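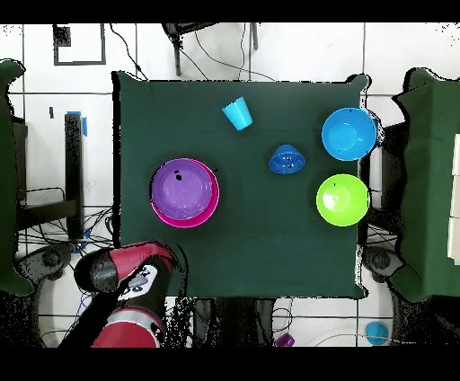 Can a machine do the chores yet?

Questions we are asked about household and shop-floor robots, with answers from the Haverford bench team. Last revised in February.

What do you do at Haverford?

We test whether robot arms can manage small, dull jobs that people do without thinking: stacking bowls, sorting parts into trays, folding cloths, putting lids on tubs. We don't build the arms. Firms and colleges send us a task, we try it, and we write down what went wrong.

So can I buy a robot that tidies my kitchen?

Not one we would recommend. You can buy a machine that cleans a floor, and a dishwasher is a very good robot in its way. A machine that clears any table, in any kitchen, and puts everything back in the right cupboard is still a research project.

Why do you spend so much time on bowls?

Bowls are cheap, they don't break when they are plastic, and they come in sizes that fit inside one another. They also catch machines out. A bowl the right way up can be taken by the rim. A bowl upside down has no rim to get hold of, and usually has to be turned over first. A cup on its side may roll when it is touched. Mei Rosenthal, who sets our table tasks, mixes all of these in one layout.

How does an arm pick up a bowl?

Most of ours have two fingers that close on the rim, one inside the bowl and one outside. The arm then has to bring the bowl over the stack, keep it fairly level and let go at the right height. Let go too high and it bounces. Too low and it pushes the whole stack along the cloth. 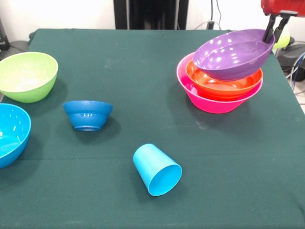

Speed and reliability

Is it faster than a person?

No. A person stacks a few bowls in the time it takes most arms to reach the second one. Speed can be turned up, but mistakes go up with it, and we would sooner have a slow arm that finishes.

How often does it have to work before you call it reliable?

We run a task 200 times before we write anything about it, and 1,000 times before we use the word "reliable". Our longest run so far is 1,143 attempts at one stacking job. A shop floor will ask for more than that, as a line that stops twice in a shift costs money each time.

What goes wrong most?

Shiny surfaces, which confuse the cameras. Bowls that are close together, so there is no room for a finger between them. Bowls that have stuck inside each other and come up as a pair.
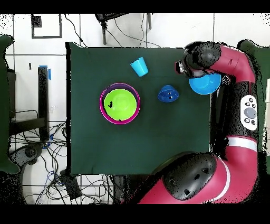 Does the robot need to be told what each object is?

That depends on the system. Older ones need a model of every item, with its size and shape, before they start. Newer ones learn from many recorded attempts and can often deal with a bowl they haven't met before, though they do worse with it. Ask the supplier to try your own items, and bring the odd ones.

Are factories further ahead than homes?

Yes, by a long way. In a factory the parts are the same every time and arrive in the same place. The work that is left for people tends to be the untidy part: mixed bins, soft packaging, returned goods. That has a lot in common with a kitchen table, and the arms find it hard for the same reasons.

What should a small workshop try first?

Pick one job with one kind of object. Tavion Doucet, who handles our workshop visits, suggests loading or unloading a tray. Leave mixed items until the simple job has run for a good while.
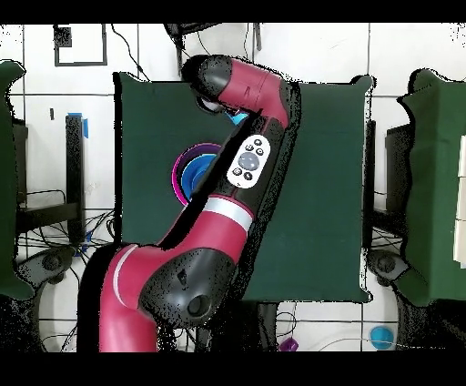
Allow room for the arm as well as the work. It needs space to bend and turn, and people often plan for the table alone. Cables need a route too, and somebody has to be able to reach the stop button without leaning across.

Will it replace staff?

In the workshops we have visited, the arm took over one task and the person who used to do it now looks after the arm and does other work. We can't promise that will hold everywhere.

Can I send you a task?

Yes. Write to Clodagh Coughlan at the Haverford office with a short description and, if you can, 2 of each item. We look at new requests every Tuesday. Please wash anything that has had food in it.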